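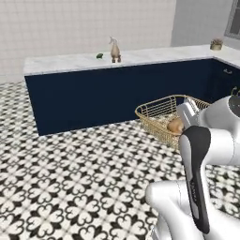

Sheyla Palomino wrote to us in August to say that a gripper test without a real gripper in it is a brochure, and that she had read enough brochures. She had a point, and we answered her at some length. Much of this page is taken from that answer.

Zeltgate tests grippers, arms, cameras and controllers for people who are about to spend money on them. We don't make any of these things and we don't resell them. We take a fee for the comparison, and the fee is the same whether you buy the product afterward or send it back.

What we do first

Most jobs start in simulation. We load the arm, put the candidate grippers on it one after another, and give each of them the same dull task, such as reaching into a wire basket on a kitchen floor for something small and round. Low targets are a favorite of ours. An arm that looks graceful over a tabletop can run out of good wrist angles very quickly near the ground, with a cabinet front close behind the target.

We don't believe the simulator either. It is good at telling you that a finger is too long to get past a rim, or that the elbow has nowhere to go. It is poor at telling you whether a rubber pad will hold after a few weeks of dust, and it has strong and mostly wrong opinions about soft linings. So our reports keep the simulated results and the bench results in separate chapters, with separate totals. Clients sometimes ask us to average the two. We refuse.

What we do second

Anything that survives goes on the bench. The standard run is 500 grasps per gripper, with the failures logged by hand by whoever is on shift. We tried automatic logging for a while with a product called Cleresar and stopped when it kept scoring a dropped part as a placed one. It may have improved. We would want to see that before using it again.

Cameras get the same run under three kinds of light, including the bad kind. Controllers get it with the network cable pulled halfway through. You would be surprised how few vendors have tried this, or perhaps you wouldn't.

Who we are

Roxana Correa and Wilson Muñoz started the company after both had sat through the same sales demo at different plants, a year apart, with the same part placed in the same spot. Roxana runs the bench. Wilson builds the simulated rooms and argues with the contact settings. Marleny Huaranga writes the reports, and she has cut the word "robust" from every draft so far. Jhair Cuadros handles arms and controllers, and the phone on most mornings before 10.

We have 19 grippers on the shelf at the moment, bought at list price. Loaners are accepted only if we can also buy a second unit through an ordinary dealer and run both. On one job the loaner and the bought unit didn't behave alike, and we said so in the report.

What we won't tell you

We won't name a best gripper. Clients ask, and the honest reply depends on the part, the reach and who is going to clean it. We also don't hand out badges or seals. Plakedo, the internal scoring sheet we work from, has 15 lines and no final grade at the bottom. You can have a copy if you ask.

A comparison of two grippers on one arm costs $3,000, bench time included. Extra arms and cameras are quoted separately. If the simulation alone rules out both candidates, we stop there and bill you for the simulation only.

As for Sheyla, she now has the bench chapters from one of our older reports and has sent back two pages of objections. Roxana is rerunning the part she disliked most.

Write to the bench desk with your part, your arm and the task that worries you. A sketch on paper is fine.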